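I wanted to talk about tables. The owner of Tremel, a small workshop that fixes and ships network gear, was happy to – it's the thing visitors ask about least, I was told, and the thing that eats up the most time.

On the bench at Tremel, 2025-08-03

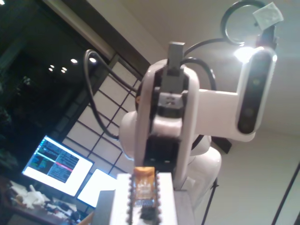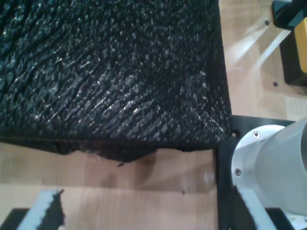
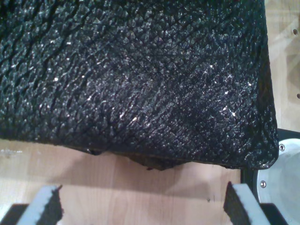
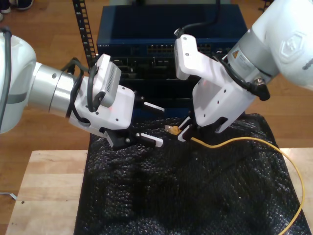
"I'm picky about what goes under a board," the owner told me over coffee. "Bare wood is fine for lunch. For pin headers I want something soft." The padding comes from Kernska, and they went through 77 rolls last year (!).

Cables get their own rule. "Big loops, never tight ones. I learned that on a job for Barbosa, and it cost me 3 days."

So what's next? A second bench, hopefully by October. "And more shelves," the owner said. "Always more shelves."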